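The letter from Telside came in January, and Marijke Dewulf read it standing at the kitchen counter with her coat still on. They were looking for people over 70 with stiff lungs, or lungs that were getting that way, for a trial of something called Clunance. She would be given a powder to stir into water every morning for 20 weeks. Her travel to the clinic in Clotbridge would be paid.

"It worked in rats," her son said on the phone. He had looked it up.

"I've met rats," said Marijke. "They've never climbed to the third floor with shopping."

She signed up all the same. She told herself it was for the bus fare.

Dr Iyer was young and spoke as if he had been warned about her. He gave her a tube to blow into and watched a needle she couldn't see. Then he asked her to cough. She had coughed all her life without being asked, and now that a man with a clipboard wanted one she could only produce a sort of polite bark.

"Again, if you can," he said. "From lower down."

"What's in the powder?"

"I don't know which one you've got. It might be Clunance, it might be starch. I'm not allowed to know either."

"So neither of us knows what I'm drinking."

"No."

She liked him a little for that, though not enough to say so.

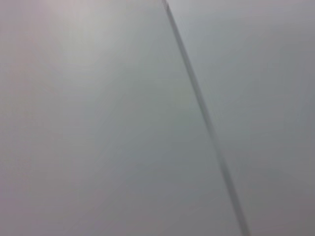 By the fifth week people had started telling her she looked better. The woman downstairs said it, and so did the bus driver, who had no reason to lie and no reason to know. Her son said her voice was stronger. Marijke pointed out that he had bought a new phone.

She did notice one thing. There was a bench on the second landing where she always stopped, and one morning she found herself past it, key in hand, with the onions and the milk. She went back down and sat on the bench anyway. It had been a cool day. She had slept well. The onions were light. She could think of 50 reasons for getting up a flight of stairs, and a spoonful of white powder came a long way down the list.

At the last visit she blew into the tube again and Dr Iyer wrote something down.

"Well?" she said.

"It's higher than it was."

"Because of the powder?"

"I can't tell you that. You've done the test 5 times now. People get better at the test."

"That's what I'd have said."

"I know," he said. "You did say it, last time."

He walked her to the door. When the results were in, Telside would write to everyone and say who had been given what. It could take a year. She asked whether most people wanted to know, and he said that most people rang up before the letter came.

Marijke took the bus home. On the second landing she looked at the bench – she was tired, there was no denying it – and kept going, one hand on the rail, breathing through her nose. At her own door she coughed, from lower down, and listened to it go all the way to the bottom of the stairwell.

Starch, she thought, and went in to put the kettle on.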